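Ticket: Harness tray pick, cell 2 - grip rule check
Status: open, waiting on reply
Opened by: Abimbola Osagie
Site: Elonholm
Date: Oct 13, 2025

Picks on the multi-color harness keep stopping with grip width fault. Blue/white one no trouble so far. 8 faults in 40 picks this shift.

Checked so far:
- finger pads wiped, no change
- speed down, no change
- re-read the Matden handling sheet. Rule is grip on a sleeve, never on a terminal or bare end. Our taught point is too low for that, its down by the ends
- glare on the tray. Threshold set to 950, tried lower, worse 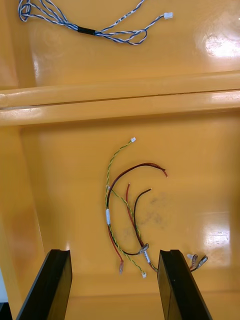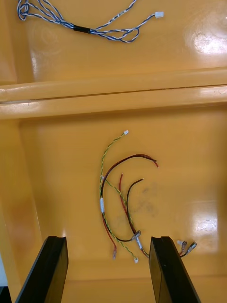 Wrist cam, both: fingers open over the lower compartment, multi-color harness between them, terminals sticking out by the right finger.

Proposed:
1. Move grip point up to the white sleeve on the left of the bundle.
2. One harness per compartment, keep it that way. Write it on the load sheet, right now it's only word of mouth.
3. No terminals within reach of the fingers before close. If there are, skip and flag. Do NOT retry, second try is how crimps get bent.
4. Wipe tray floor at shift change.

Need Brandão line to confirm item 3 matches thier rule before I change the program. Cell stays in slow mode till then.

Related tickets
Nellska tray, glare on vision check
Finger pad wear, when to swap
Skip and flag vs retry, cell rules

Elonholm automation support desk | Back to top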